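Nomer foam finger

The Nomer foam finger is a soft fingertip for two-finger robot grippers, developed by the Stanciu workshop and best known from the Lokenard comparison, a series of trials in which it was run against hard plastic and rubber-coated fingers on the same pair of arms. It is yellow, light, and wonderfully forgiving, and it has gained a loyal following among people who build two-arm tabletop setups.

Design

Each finger is a foam body with rows of square cells in its surface. The cells let the foam give way where it meets an object and stay firmer elsewhere, so the finger wraps a little around whatever it closes on. A pair of fingers weighs 90 grams, and swapping a worn pair for a new one takes 2 minutes with the gripper still on the arm.

The finger has no sensor of its own. Grip force is estimated from motor current by the Skinditz controller, the same one used for the hard fingers, and the Stanciu workshop has always published its force settings along with its results. This openness has made the finger unusually easy to study, and several builders have tuned their own settings from the published tables.

The Lokenard comparison

Lokenard began as a bench test with foam blocks and wooden pegs. It grew much more interesting when household things were brought in: stemmed glasses, thin cups, sponges and other items that a hard finger tends to crack, tip or fling across the table. Patterned cloth and wallpaper were chosen for the workspace to give the cameras a harder time, a feature later copied by other groups.

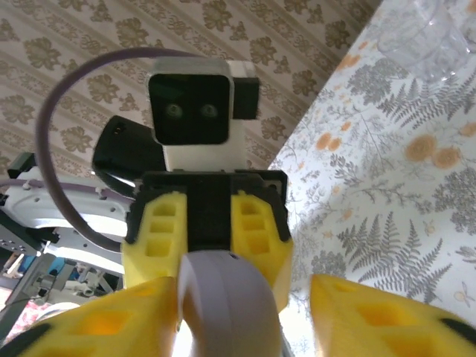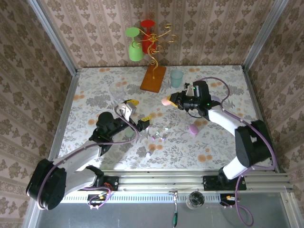 The full comparison covered 1090 grasps, divided among 5 tasks. These were lifting a cup, hanging a glass by its stem, passing an object from one arm to the other, picking up small loose pieces, and squeezing a sponge without dropping it. Every finger type was run with the same arm speeds and the same camera placement.

The handover task drew the most attention. With hard fingers, a small error in the angle between the two grippers is enough to twist the object free. The foam pair soaks up much of that error – a lovely thing to watch at full speed – and it finished first in the handover and cup tasks. Rubber-coated fingers came out ahead on small loose pieces, where the foam is too thick to slip between an object and its neighbors. Hard plastic did best on stems when the approach was well lined up, and poorly when it was off.

Camera placement

A side result concerned the cameras. Wrist cameras see the contact up close, but the thick fingers can hide the lower part of the object as they close. A fixed camera keeps the whole table in view and loses fine detail near the fingertips. Runs that used both views needed fewer second attempts, and the gain was largest in the handover task.

Wear and limits

Foam tears. Most damage starts at the walls between cells, and a torn wall changes the grip enough that the force settings have to be checked again. Dust also collects in the cells and is best removed with a dry brush. The January revision thickened the outer walls and left the cell spacing alone, so older mounts still fit.

See also

Soft gripper
Two-arm manipulation
Skinditz controller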